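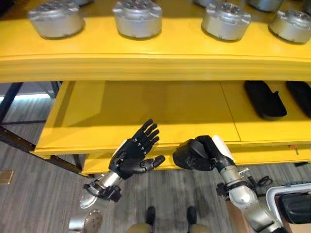 Triin Rozīte thinks the new grasp scorer is finished and we should write it up before the end of October. Her argument is that 88 percent over 223 trials is more than the old one ever managed. I don't buy it yet.

Home | Notebook | Methods | People | Search

October, 4:40 pm. Went through the Pornelex logs with Daryna. A trial counts as a success if the fingers close and the wrist load changes. Nothing in that rule says the part has to leave the shelf. Brushing a housing with a half-closed fist would pass, I think. Daryna says that's rare. Fine, how rare? We don't log it.

Second complaint: same yellow shelf, silver housings standing upright in nearly the same spots. The policy may have learned the shelf. Līga's point that the bolt rings give the vision model something easy to lock onto is a fair one, and I'd like it tested with the housings on their sides.

Pulled 13 "successes" at random and watched them through the head camera. I'd sign off on 9. Small sample, I know, but that is a long way from 88.

To do:
- rescore by hand, two people, no peeking at the wrist trace
- move the housings between runs, swap shelf height
- ask Nabila if the Zodus baseline used the same rule (if it did, the comparison may survive)

No draft until the rescore is in.

Last updated: October, 6:15 pm
3 comments · 2 shares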